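4.3 Aufnahme zweihändiger Aufgaben (Ballon)

Stand 19/07/2023, Rückfragen an Ebuka Ajayi. Gilt für Rorero ab Konfig 356.

1. Beide Arme in Grundstellung. Kabel unter den Unterarmen frei, nichts eingeklemmt.
2. Aufgabe in Rekside anlegen, Kürzel BAL, Operator eintragen. Ohne Operator kein Upload.
3. Ballon aufgeblasen in die Tischmitte, zwischen die Hände.
4. Aufnahme starten, zwei Sekunden stillhalten, dann erst bewegen.
5. Linke Hand zuerst, rechte kommt von der Seite dazu. Langsam. Kein Nachfassen im letzen Moment.
6. Hände öffnen, zurück in Grundstellung, Stopp.

VORSICHT: Greifkraft nicht über Stufe 2. Ballon kann platzen, Schutzbrille auf.

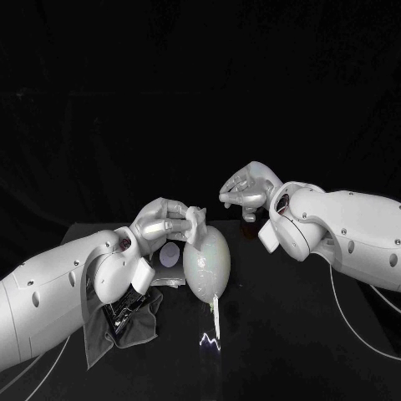
Rechte Hand offen, noch nicht am Ballon. 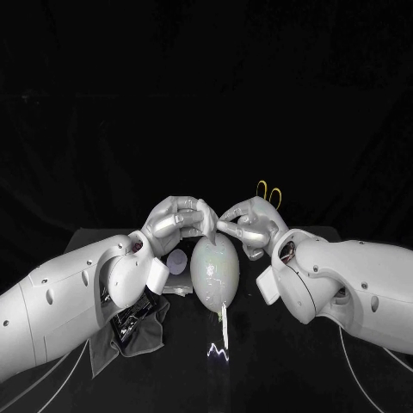 Muss ich misslungene Versuche löschen?
Behalten und in Rekside mit "Fehlgriff" markieren. Gelöscht wird nur, wenn die Aufzeichnung selbst kaputt ist (Bildausfall, fehlende Gelenkdaten).

7. Nach jeder Episode Label setzen: ok, Fehlgriff, Abbruch. Sofort, nicht gesammelt am Abend.
8. Startlage des Ballons jedesmal etwas ändern. Sonst lernt das Modell nur die eine Position.

Hinweis: Soll pro Aufgabe 375 Episoden. Abbrüche zählen nicht mit, Fehlgriffe schon.

Hinweis: Kamera am Kopf nicht verstellen. Falls doch passiert, neu kalibrieren (siehe 2.1) und neuen Satz anfangen, nicht in den alten reinschreiben. Freigabe der Sätze macht Rochelle Kerslake, bitte nich selber auf "final" setzen.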